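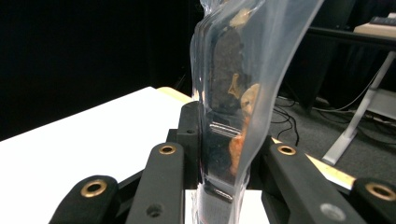 06/03/2026. The arm shut on Hugo's thumb at twenty to eleven. No broken skin, a bit of swelling, and he was back typing by lunch, left hand doing most of it. I want to get the order of things down tonight while I still have it straight. We'd spent the early part of the morning on bags with the hand-held gripper, the snack ones, which are the worst of the set for Eltodico. The clear bag with the dark crumbly piece and the orange bits in it is a fair example of why. You take it low down, between the two black fingers, and the plastic squeezes into a shiny band across the front while the top flares out and leans off to one side. There's very little at that height to push back against the fingers, so the width reading tells you next to nothing about whether you've got hold of food or just film. By hand you don't care, you can feel it. The arm only has the number.

After that we moved across to the arm. The job was 96 picks, same kinds of bag, lift, carry, lower, let go. The Badis controller had its update on Wednesday and I had run a short set on it yesterday afternoon with no trouble, so I didn't think about it. The first 19 picks were fine. On the next one the gripper stopped with the bag still held above the drop point. Jaws closed, arm standing still, fault light on, and the message said grip timeout.

I pressed pause. Hugo asked if he could take the bag out and I said yes. I'm writing that down because it's the part that matters and I don't want to find in a week that I remember it some other way. Pause holds the arm where it is. It doesn't take power off the gripper. I know that, Hugo knows that, and it's on the laminated sheet by the door. The e-stop was within reach of my right hand and I didn't press it, as pressing it means homing the arm again and losing the run.

He pulled the bag and it came out with a tug. His thumb was between the fingers for a second, perhaps less, and they shut. What I think happened is that the controller was still trying to finish the old command. With the bag gone the width dropped, it took that as a slip, and it did what it's meant to do on a slip and squeezed harder. The log has the close command 400 milliseconds after the width changed. The peak force was over 40 newtons, going by the gripper's own estimate, and I don't know how far to trust that.

Then I hit the e-stop, and of course that didn't open it. With the power off it stays where it stopped. I had to turn the release screw with the hex key, and the hex key wasn't on its hook. It was in the drawer under the spare finger pads. Hugo was very calm and told me to try the drawer. I'd put it at half a minute. He says less. Cold water, then the first aid box, then he sat down and I made him a tea, and he told me twice it was nothing.

Zübeyde came down when I rang. She didn't raise her voice. She had us go through it twice, once each, with the other one not talking, then put the lock on the isolator and kept the key. The arm is off until she says so. She asked when the slip response had been turned on and neither of us could tell her. I looked afterwards. It was off in our settings in September and it's on now, and the update notes from Grusatetti have one line about "restored default grip behaviour". So the update put it back. Yesterday's set was all boxes, and a box doesn't slip, so it never showed.

I rang Peñalver about the gripper, as they sold it to us, and got a man who was polite and wanted the serial number. He thought the timeout was a separate matter from the squeeze. I think so too. My guess is that the jaws never reached the open width because a fold of the bag had got caught round a fingertip, and the controller waited, gave up and held on. But that's a guess. I looked at the fingers after the lock went on and found no plastic on them.

Filled in the incident form at three. It has a box for "could this have been prevented" and I wrote yes, e-stop before reaching in. Zübeyde wants a second line about the settings being checked after any update, and she's right, but I didn't want it to look as if I was putting it all on the software. I've put both, mine first.

To do on Monday: tie the hex key to the frame with a bit of cord. Save a copy of the gripper settings and compare it with what's on the controller now, every line, as there may be others. Ask Grusatetti what the pause button is supposed to do to a slip response that's already running. Ask if the force limit can be set below what it is for the bags — they don't need anything like that much. New sheet by the door in bigger print. Buy Hugo something.

He messaged at seven to say the thumb has gone purple along one side and he can bend it. I've told him to have it looked at if it's worse in the morning. He says he'll see. I keep going back to him asking and me saying yes without turning round from the screen.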